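关于我们

首页 关于我们 服务范围 价目 常见疑问 联系

Gembridge 是一家做桌面与公共房间整理的小公司。我们收拾办公室的茶水间、培训教室、会议桌、活动结束后的长桌和圆桌，也教愿意学的人自己收拾。公司由 Araba Zakaria 创办，她现在还在排班表上，每周照样出去擦桌子。

如果您是从别家的网页一路点过来的，大概已经读过不少关于“整理改变人生”的话。我们对这类话一直有疑问。一张桌子收干净了，您能在上面放电脑、吃午饭、摊开图纸，这些我们可以保证。至于您的人生会不会因此不同，我们没有见过可信的证据，所以价目表上也没有这一项。

我们怎么开始的

Araba 早年在一家叫 Iltetis 的培训中心管教室。中心白天上课，晚上租给各种小团体，教室面积80平方米，中间几张白色圆桌，没有固定的人负责。每天早上她开门，桌上是前一晚剩下来的东西：吃到一半的零食，拧上盖子却没喝完的水，皱成一团的袋子，不知道擦过什么的布。

中心请过一位顾问。顾问给了一套彩色标签系统，配了一本手册，封面很漂亮。标签贴上去以后，第一个星期大家觉得新鲜，第二个星期开始往“待定”那个盒子里塞东西，一个月后“待定”盒子是全中心最满的容器，别的盒子几乎是空的。Araba 把手册从头读到尾，发现里面没有一处讲到一件很平常的事：一块湿抹布压着一袋没吃完的花生，先拿哪一个。

她后来自己写了两页纸，贴在教室门背后。那两页纸改了很多遍，成了我们今天培训材料的前半部分。后半部分是在外面接活的过程中补上的，其中有不少是因为我们做错了，被客户打电话叫回去重做，才写进去的。

我们不太相信的几件事

先说“断舍离”这一类的口号。公共房间里的东西多半不属于正在收拾的那个人。您家里的杯子您可以决定留不留，会议室桌上的杯子您没有这个权利。我们见过热心的员工把同事的药盒当垃圾扔掉，也见过清洁承包商把一叠手写草稿和包装纸一起装进袋子。凡是劝人“果断”的方法，用到别人的东西上，我们都持保留态度。

再说清洁剂。Clumident 是我们早期用过的一款桌面喷剂，供应商说喷上以后可以保持洁净很长时间，我们问“洁净”是怎么测的，对方寄来一张宣传单。我们把一张圆桌分成两半，一半用它，一半用清水和一块拧干的布，过后请 Issahaku 大厦前台的几位同事来看，他们分不出哪半边是哪半边。这当然算不上什么实验，桌子只有一张，看的人也不多，我们不会拿它去说那款喷剂没有用。我们只是从那以后不再为它付钱了。油渍用普通洗洁精，其余的地方用水，目前没有客户投诉过这一点。

还有“收纳用品”。客户常常在我们上门之前先买好了一批盒子，尺寸不一，有些还带轮子。我们的建议是先别买，已经买了的先别拆。桌子乱，多数时候跟盒子够不够没有什么关系，跟垃圾桶离桌子有多远倒是很有关系。有一家客户的垃圾桶放在走廊尽头的柜子里，理由是放在外面不好看。那家的桌面我们去收拾了四次，第五次我们把垃圾桶搬到了桌子旁边，之后他们就把频率减半了。从生意的角度看，这个建议我们提早了。

对我们自己的方法，我们也希望您保持同样的态度。下面写的顺序是我们用下来觉得返工比较少的一种。别人用别的顺序也能收拾好一张桌子，我们见过，而且有的比我们快。

一张桌子，我们怎么收

第一遍只看，不动手。

新来的同事最不习惯这一条。站在桌边什么都不做，客户又在旁边看着，心里会发慌，觉得应该赶紧抓一样东西在手里。可是一旦先抓了东西，就得给它找地方，找地方的时候顺手又推开别的，不出半分钟，桌上就从一种乱变成另一种乱。我们要求从桌沿开始绕着看，看有没有液体，有没有尖的，有没有写了字的纸。

写了字的纸先拿走，平放到另一个干的面上。白纸也算。一张看上去空白的纸，背面可能有字，在没有翻过来之前一律当作有字处理。收据、便签、小票同样。我们不判断哪张重要。

然后是食物和食物的包装。这一步比大家想的麻烦。零食的空袋子和没吃完的袋子，从上面看差别很小，捏一下才知道。空的直接扔。里面还有东西的，封口能折起来就折起来，放到一边，问一声是谁的。没有人认领，当天结束时再处理。有些公司希望我们一律扔掉，这要在合同里写明，口头说的我们不接受，因为口头说过的事情，等到有人来找他那半袋坚果的时候，常常没有人记得说过。

纸袋要打开看。站着的纸袋尤其要看，它站得住，有时候是因为纸硬，有时候是因为里面有东西。我们扔掉过一个纸袋，里面是客户女儿的生日礼物，包得很小。那次我们赔了钱，也道了歉，培训材料里从此多了一行，写在最上面。

塑料袋摊平再叠。叠成什么形状不重要，我们不教那种叠成小三角的折法，看着好看，但是再打开时多花工夫，而且公共房间里的塑料袋第二次用到的机会，恐怕没有大家嘴上说的那么多。干净的放进抽屉，脏的扔掉。抽屉里的塑料袋如果已经关不上抽屉，就把旧的一批拿出去回收，别再往里压。

瓶子先拿起来晃一下。透明的瓶子放在白桌面上不容易看清里面有没有水，光线不好的时候连瓶子本身都容易漏看，我们有同事就这样碰倒过。有水的先倒掉，盖子拧回去还是分开放，看当地回收点怎么要求，各处不一样，我们到一个新的地方会先去问。网上写的规则我们不太信，有的已经过期好几年。

口罩

口罩单独说。现在几乎每一张公共桌子上都会出现一次性口罩，有的是摘下来吃东西时随手放的，有的是备用的，没戴过。看外表通常判断不了。我们的做法是只碰耳绳，提起来放进带盖的桶，之后洗手，再继续收别的。如果主人在场，请主人自己拿走。

有客户问，口罩压在纸袋上，纸袋要不要也扔。我们不是医生，也不打算在公司介绍里充当医生。各处的卫生指引会更新，请以您所在地方的为准。我们能说的只是我们自己怎么做：口罩先走，纸袋看过里面以后照常处理，最后那一块桌面多擦一遍。这段文字更新于2020年12月8日，您读到的时候如果相关规定已经变了，请按新的来。

布、海绵和刷子

这是我们和客户争论最多的部分。

许多地方的抹布是按颜色分的，蓝的擦桌子，黄的擦水池，粉的海绵洗杯子，诸如此类。颜色分工听上去很有道理，我们起初也照着做。问题在于，写着颜色规则的那张纸往往贴在柜门里面，而布在桌上。一块蓝布和一块黄布放在一起，来的人顺手拿近的那一块。我们在几家客户那里问过，您知道蓝布是干什么用的吗，得到的回答各不相同，其中一位说蓝的是他自己带来的。

所以我们现在的做法简单一些。擦过的布不留在桌上，无论什么颜色。用完就冲洗、拧干、搭在水池边的杆子上，摊开搭，不要团着。布团着放在桌上，过一阵子谁也说不清它是干净的还是用过的，下一个人为了保险，只好再去拿一块新的，于是桌上就有了两块。海绵同样处理，竖着放，别平躺在水里。颜色您愿意分可以继续分，我们不反对，只是别指望颜色替人做事。

刷子我们只在两种情况下用：桌面有干的碎屑，或者桌沿有缝。花生皮、饼干渣、橡皮屑，先用刷子扫进手里的纸或者簸箕，然后才上布。倒过来做，碎屑沾了水贴在桌面上，要擦好几遍。刷毛朝上还是朝下放，同事之间意见不一，我们没有统一规定。朝下放久了毛会歪，朝上放容易落灰，各有各的不便。

练习用的桌子

公司里有一张白色圆桌，专门用来练手。白桌面是故意选的。深色桌面擦没擦干净不容易看出来，有些同行喜欢在深色桌面上做前后对比照，我们觉得那种照片说明不了多少问题，打光换一换就行了。白桌面上一滴酱油都藏不住，透明的瓶子和袋子又偏偏不好找，两方面都能练到。

圆桌和方桌收起来也不同。方桌有角，东西可以往角上靠，收的人心里有个起点。圆桌没有角，人围着坐，每个人面前一小摊，中间再堆一摊公用的。新同事习惯从自己站的位置往中间推，结果所有东西都堆到中央，软的压着硬的，最底下那样要最后才见得到。我们要求沿着桌沿走，收一段，走一段，回到原处以后再处理中间。

练习时桌上放的都是日常用品，没有专门的教具。有人向我们推销过一套仿真道具，报价559，里面有塑料做的假饼干和假餐巾，摸上去硬邦邦的。我们没有买。真的包装袋会响，会弹回来，里面剩一点东西的时候重心会偏，布有厚有薄，海绵捏下去又鼓起来，这些假道具都给不了。用平时攒下来的袋子就很好，还不要钱。

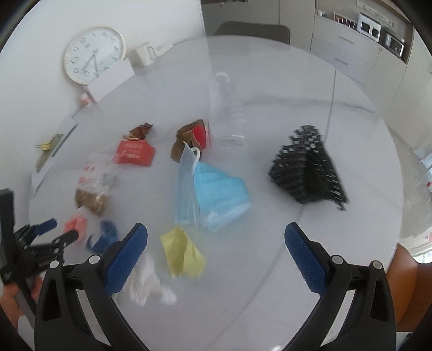 同样一桌东西，换一个人来摆，收的难处就不一样。所以练习时摆桌的和收桌的不能是同一个人，自己摆的自己收，手会记得东西在哪里，练来练去练的是记性。摆的人也不许刻意刁难，照平常吃完东西、干完活随手一放的样子就够了。软的东西最容易出问题，薄塑料袋一碰就换形状，布会带着旁边的东西一起走，拎起来之前先看看它压着什么，又被什么压着。

每次练习限时30分钟，包括洗手和把布晾好。时间给得不算紧，我们不比速度。早先比过一阵，贴过成绩单，后来发现排在前面的那几位有个共同点，就是分类分得相当随意，能塞进一个袋子的都塞进一个袋子。成绩单撤下来以后，返工少了。两件事之间有没有因果，我们不敢说死，那段时间我们也换了排班方式。

练完由另一位同事检查。检查的人不看桌面亮不亮，先去翻垃圾袋，看有没有不该扔的。然后看放到一边等待认领的那堆，看有没有该扔却舍不得扔的。桌面放在最后看。这个次序客户听了常常意外，觉得请人来收桌子，自然应该先看桌子。可是桌面没擦干净，补擦一下就好了，扔错的东西有时候找不回来。

我们接什么，不接什么

我们接办公室茶水间、培训教室、社区活动室、工作间歇的用餐区、中小型活动结束后的桌面整理。可以单次，也可以按月。

我们不接家庭衣橱。有人做得很好，我们可以推荐，但不收介绍费，也不保证您满意。

我们不接“开业前拍照用”的布置。把东西收好和把东西摆好看是两种活，后一种我们手艺一般。

我们不接需要在主人不知情的情况下处理其私人物品的委托，包括离职员工的座位，除非有书面说明和一位在场的负责人。这一条得罪过几位客户，至今没有改。

价目在另一页。最低一档是967，含一次上门、一次回访和一份写给你们自己人看的简短说明。说明只有一面纸，写两面就没有人读了，我们试过。回访时我们会看那张纸还在不在墙上，有没有人照着做。坦白讲，多数地方只照着做了一半。剩下那一半，有的确实不适合他们，我们会划掉；有的只是嫌麻烦，我们也划掉，因为留着也没有人理。

常有人问，签了月度服务，桌子是不是就能一直保持整洁。不能。我们走后的第二天早上它就会开始变乱，桌子是拿来用的。月度服务买到的是固定时间有人来收一次，仅此而已。如果哪家公司对您承诺了别的，请让他们把承诺写下来，附上没有做到时怎么退款。

关于团队

Araba Zakaria 负责培训和大部分初次上门。她不太喜欢在网页上放个人介绍，所以这里没有她的座右铭，也没有她每天几点起床。

其余同事有全职的，也有按次来的，都要先在练习桌上通过检查才能独立上门。没有证书，我们查过市面上的几种整理师证书，有的课程内容相当扎实，有的交了钱就发。招人时我们不看有没有证，带着证来的也要上练习桌。

我们没有获过奖。收到过几次“年度优秀服务品牌”的来信，信里都附有一个需要先付的费用，我们没有回复。

客户评价我们也不放在网页上。评价都是自己挑的，谁会挑难听的放上去呢。您如果想了解，可以来信索要几位现有客户的联系方式，在对方同意的前提下我们会转给您，您自己去问。去年四月有一位潜在客户这样做了，问了一圈之后决定不请我们，理由是他们自己的人照着那张纸就能做。那张纸是其中一位老客户复印给他的。

来看看

练习桌所在的房间平时可以参观，请提前来信约时间。来的人可以在旁边看，也可以自己收一遍，水池在进门左手边，布在杆子上。请不要在桌上留下您真正需要的东西，尤其是钥匙和写了字的纸。

咨询价格请先看价目页，再告诉我们房间用途、桌子的形状和垃圾桶的位置。只写“办公室比较乱，请报价”的来信，我们会回信把这几个问题再问一遍。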